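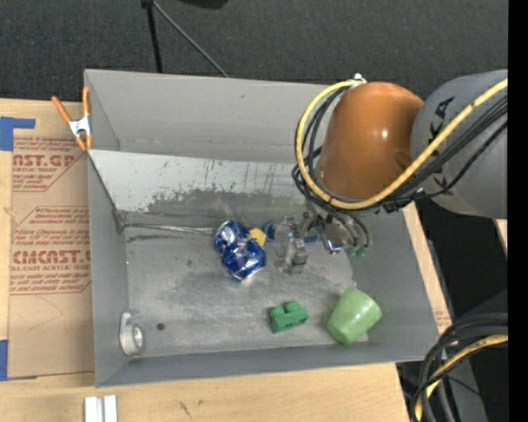 主题：料箱抓取，示教数据到底手把手拖还是遥操作录？

楼主 灰箱子
组里吵了两天了，上来问问。任务就是从金属箱里往外拿杂物，易拉罐、杯子、积木这类，一次一件。之前一直拖动示教，人直接掰着臂走，录了461条。新来的同事非要改成遥操作，说拖出来的数据没法用。有没有两种都录过的，说说。
策略网络不大，输入就一路固定相机加关节角。

2楼 skotier_fan
站你同事。拖动的时候人手人胳膊全在画面里，网络学的是你的袖子。部署的时候袖子没了，直接傻掉

3楼 半颗螺丝
不同意楼上。可以拖完再回放一遍，回放的时候录图像，人站开。我们一直这么干，没问题。

4楼 skotier_fan
回放？箱子里的东西你得摆回原样啊。压扁的罐子你给我摆回一模一样的试试。差一个指头宽夹爪就戳罐子上了

5楼 半颗螺丝
拍张底图，半透明叠在屏幕上对着摆，慢是慢点。再说差一点的那几条删掉就完了，又不是全废。

6楼 灰箱子（楼主）
摆回去这个我们试过，积木和杯子还行，罐子真的不行，皱的，一碰就转。
另外拖动还有个毛病，贴近箱底那一段手上没数，老是往下压。箱底本来就花，现在也分不清哪道是我们划的了……

7楼 Kamran Ghaffari
我录过遥操作，1,831条，讲两句。
箱壁高的话遥操作很难受。操作的人看屏幕，深度全靠猜，前面几十条基本都是在学怎么不撞墙。而且人会犹豫，停在半空想，这些停顿模型全学进去了，跑起来也停半空，看着像死机。后来把速度接近零的段剪掉才好。
但是力的问题确实比拖动好，主手那边限一下下降速度就行。

8楼 楼下小卖部
线缆没人提吗？拖的时候人会下意识绕开线，姿态拧得很怪，末端到了，腕子转了大半圈。遥操作走逆解反而规矩。线松松绕在关节外面那种尤其要注意，多留点余量，先空跑一遍看看会不会勾到箱沿

9楼 半颗螺丝
逆解规矩？奇异点附近你再说一遍规矩。。

10楼 楼下小卖部
那是你家工作空间没摆好，箱子往前挪挪

11楼 灰箱子（楼主）
箱子是用弹簧夹夹着的，挪倒是能挪，挪了之前461条不就白录了？相机没动，箱子位置变了

12楼 Adoración Sarmiento
不会白录。我的建议正好相反，箱子就该时不时动一点、歪一点，不然网络把箱子位置背下来了，哪天夹子一松全完。每录200条换一次摆法，物品也换。反光的东西单独多录，罐子、金属圆的那种，换个灯光就不认识了。
拖动还是遥操作我觉得没你们吵的那么要紧，两边混着训也行，动作表示统一成末端位姿就好，别用关节角。7楼说的停顿倒是真要剪。

13楼 skotier_fan
混训我持保留意见。两种数据速度差太多，我们混过，出来的动作一顿一快的，最后还是把拖动那批扔了

14楼 Adoración Sarmiento
重采样了吗？

15楼 skotier_fan
……没有

16楼 半颗螺丝
哈哈哈哈

17楼 Kamran Ghaffari
补一个，失败的别全删。抓空了再抓一次那种留着，挺值钱的。拖动示教几乎录不到这个，人拿手掰着走哪有抓空的。这点我认为遥操作赢

18楼 灰箱子（楼主）
好，这条有说服力。先这样：旧的461条重采样，动作改成末端位姿，再遥操作录200条，箱子每天歪一点，抓空的留下。两边分开训一次、混着训一次，看那个罐子谁拿得出来。
下降限速大家一般设多少？主手是组里自己攒的，没有力反馈。

19楼 楼下小卖部
没力反馈就往死里慢，先保夹爪。指头备件多打几个

20楼 半颗螺丝
结果记得回来贴，我还是赌拖动加回放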